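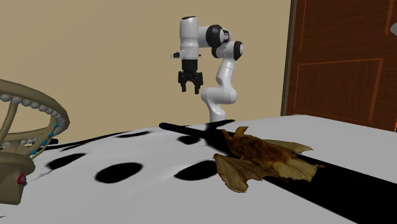

Simulation group moves on to scenes with clutter

The robotics club's simulation group has spent most of the spring term on one question: how well does a picking routine written for plain blocks cope with objects that are nothing like blocks? The group has five regular members this year and meets in the computer lab after classes. Noémie Le Goff leads it. Most of the code is shared with the main club, which builds the competition robot, but the simulation group works entirely on screen.

The routine, which the members call Dorik, was written last year. It looks at a scene, picks a target, works out where the two fingers should go, and moves the arm there. In last year's tests the targets were cubes and cylinders on a gray table with nothing behind them. Dorik did well on those. In April the group decided the test had become too easy and started building new scenes.

The new set is called Plonditz. A script places the arm, a work surface, a background and one or more objects, then changes the textures. Some surfaces are plain. Others have heavy patterns, and the white one with black spots and bars is the one members ask about most. Its markings have hard edges and vary in size, and Dorik has more than once picked a black oval as the thing to be grasped. A door and a wall behind the arm make the background less tidy than the old gray one.

For the objects, Quentin Vasseur went looking for shapes with no obvious place to hold. The bat-like figure was his choice. It lies sprawled on the surface, with wings on both sides of a rough, mottled body and two ear-like points at the head. The wings are thin in some places and folded in others, so two grasps that look alike from above can be very different once the fingers close. The ornamental object with the bead trim came from the same search. It has a large ring over a thick base, and the ring is open in the middle, which gives the planner plenty of chances to aim at nothing.

The group ran the full set of 1637 scenes over the school network in June. A run counts as a success if the object is lifted clear of the surface and stays in the gripper until the timer ends. Dorik succeeded in 495 of them. Last year's version of the test had a far higher score, but the scenes were so different that the two numbers should not be compared directly.

Nouhaila Farouk went through the failures and sorted them by cause. The largest group was bad targets, where the arm went to a marking or a shadow and closed on nothing. The next was slips, mostly on thin parts. There was also a smaller group of 62 runs in which the arm stopped before reaching the object. Those were traced to a limit on the wrist angle that had been typed in wrong, and the limit has been corrected. The affected scenes will be run again before anything is published on the club page.

Two changes are planned. The first is to use depth as well as color when choosing a target, so that a flat black spot and a raised object no longer look the same to the program. Loïc Maillard has a version of this working on a small set of 30 scenes. The second is to have the planner reject any grasp where the fingers would close across an opening. This is harder than it sounds with the ring, and the first attempt rejected every grasp on the ornament, including good ones.

Annick Marty, the club's faculty advisor, has asked that the group keep a written log of each change and the score before and after it. The log is in the shared folder under Prestine and can be read by any club member. Please do not edit old entries. If a number is wrong, add a new line with the correction and your initials.

Scene files can be opened on the lab machines without special permission. Anyone who wants to add an object should check that the model is free to use, save the source and license with it, and set the scale in meters. Several models submitted this spring were in inches and came in far too large.

The group takes a break over the summer and starts again in the fall. New members are welcome. Some Python is helpful, and help with textures and models is needed as much as help with code. The next full run will use the depth version on all the Plonditz scenes, with the same timer and the same definition of success. Write to Noémie through the club page to be added to the list.

Posted 4 July 2023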